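Sleep and Memory: Notes for Week 4
5 min read

Welcome back! Last week we covered how a memory gets made, and now comes my favorite part of the course, which is what the brain does with it overnight. Please read the Rovine handout before Friday (it's short, I promise).

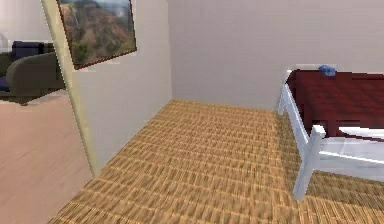

Deep sleep comes mostly in the first half of the night. During it, the hippocampus replays bits of the day, and the cortex slowly picks them up. Isn't that wonderful?

Dream-rich REM sleep comes later and gets longer toward morning.

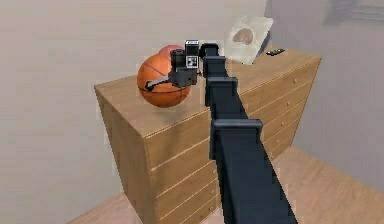

Physical skills count too. People who practice a finger-tapping pattern in the evening often do it faster after a night's sleep, with no extra practice at all! Lighter stage 2 sleep seems to matter a lot for this kind of learning. 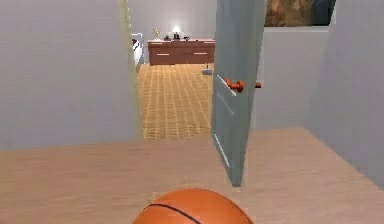

Basketball on a pale wooden floor.

Naps help as well, even short ones. Try learning a word list before one and testing yourself after, then bring your scores to section.

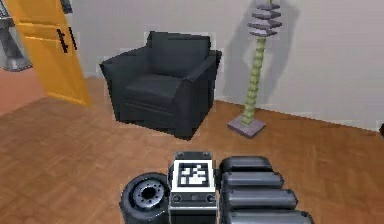
Notes by Zineb Soliman

For next time: what happens to a memory when we recall it? Look up "reconsolidation" and write down one question.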